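Perkville Oral History Project: Call for Interviewers and Storytellers

Posted 9/10/19

We're looking for people who like to listen, and for people who have something to tell. If you grew up in Perkville, moved here for work, married into the place or only got here last spring, we would love to have you in the next round of the Perkville Oral History Project.

The project records conversations with people who live or have lived in town, has them typed up word for word, and keeps both the sound and the paper where anybody can get at them. The first round brought in 32 interviews, from a retired school bus driver to a pair of sisters who ran the bakery on Skokham Street. The transcripts came to 1,151 pages. I've read all of them (some twice!) and I keep finding things I didn't know about streets I walk down every day.

What the second round is about

Work. Paid, unpaid, seasonal, night shift, the job you had for six weeks at sixteen and still dream about. The first round touched on everything and so the working lives got squeezed. We'd like to hear about the Sutanto cannery in particular, both before and after the fire, and about the years when half the town seemed to be packing pears. We also have almost nothing on home daycare, on farm kitchens, on the phone exchange or on the people who cleaned the county offices. If that was you, or your mother, please write to us.

Interviewers: what you'd be doing

You would take on three or four interviews between now and April. Each one runs an hour to ninety minutes, and you'll want to allow the same again for getting there, having coffee and saying goodbye, which in this town takes a while. Before each interview you have a short phone call with the person. Afterward you fill in a two-page form with names, places and spellings, and send us the sound file the same day if you can.

You don't need a history degree. Our best interviewer last time was a dental hygienist. What helps is being comfortable with silence, turning up when you said you would, and being curious about how things were done: how you sharpened the knife, who you sat next to, what the foreman called you. Spanish or Tagalog would be a huge help, and so would a car.

There is a training weekend, two mornings, and everyone has to come to both, even if you've done this kind of work before. We practice on each other. You'll learn to set up the recorder, to ask a question and then stop talking, and what to do when someone gets upset or says something they'd like taken back. Lunch is included on both days.

Interviewers are paid $90 for each finished interview plus mileage. It isn't a living, I know, but we felt strongly that it should be paid work.

Storytellers: what to expect

You choose where we meet. Most people like their own kitchen. If home is noisy or crowded we can use the small room at the Festow Building, first floor, with a ramp at the side door and parking on the street. You can bring a daughter, a neighbor or a dog. You can stop whenever you want.

You'll see the typed version before anyone else does, and you can cross out whatever you like. You can ask us to hold the whole thing back for ten years or use a different name for you. A copy goes to you and another to anyone in the family you name.

Old pay stubs, union cards, recipe cards and snapshots are very welcome. We scan them on the spot and you keep the originals.

Typists

We could also use two people to type from sound files at home, on your own schedule. You need a decent keyboard, headphones and patience with people who talk over each other. The pay is by the recorded minute, and we'll send you a five-minute sample to try first so you can see if you like it. Some people really do!

Where the money comes from

The round has $2,255 from last fall's book sale, and $2,120 in gifts from families who took part the first time. Every bit of it goes to interview fees, mileage, typing and lunch.
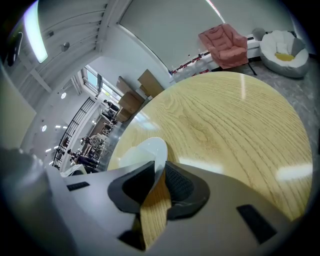

Hadi Awwad

I run the project, which means I answer the email, lend out the recorders and drive the scanner around. I came to Perkville eleven years ago to teach eighth grade, and got into this when a student brought in a tape of her great-grandfather talking about the flood. We listened to the whole thing instead of doing the lesson. If you're on the fence, write to me anyway and we'll talk it over. I'm happy to meet at a time that suits you, evenings included.

How to apply

Interviewers and typists: send a few paragraphs on who you are and why this appeals to you, along with a phone number. No résumé needed. Tell us about one conversation with an older person that has stuck with you. Please also say which languages you speak and which evenings are no good.

Storytellers: just your name, a phone number, and a line or two on the work you did. You can put someone else forward as long as you've asked them first. A handwritten note is fine, and you can leave it in the project mailbox inside the front door of the Festow Building.

You must be 18 or over to interview. Storytellers can be any age, and we'd be delighted to hear from a few teenagers with summer jobs.

We read applications as they come in and try to answer within a week. Places on the training weekend go to the first twelve interviewers we sign up. Storytellers can get in touch at any point in the round.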